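Home Organization, Unit 8: Small Items
Instructor: Keir McIver

Socks, slippers and shoe covers go in one open box. Clear a table first and spread out everything that belongs to the group.

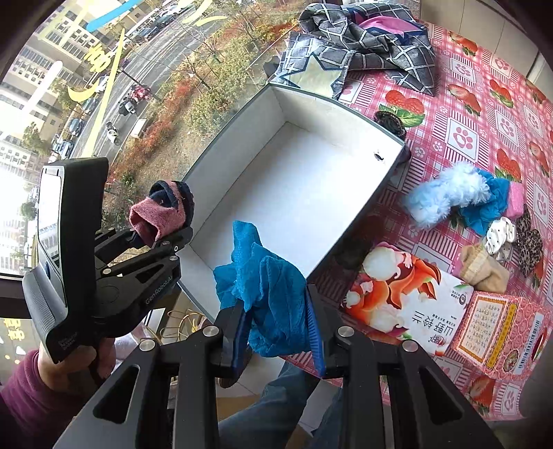

Roll a pair before boxing it. Single socks stay on the table until the end – do not box them alone.

Bulky pieces go on the floor of the box, thin cloth items beside them. Outdoor shoes are stored separately.
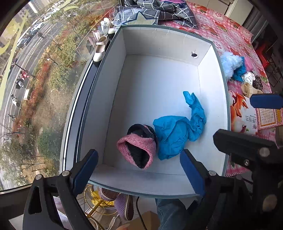
Label the short side. Reading for November: Cabanatuan, page 33.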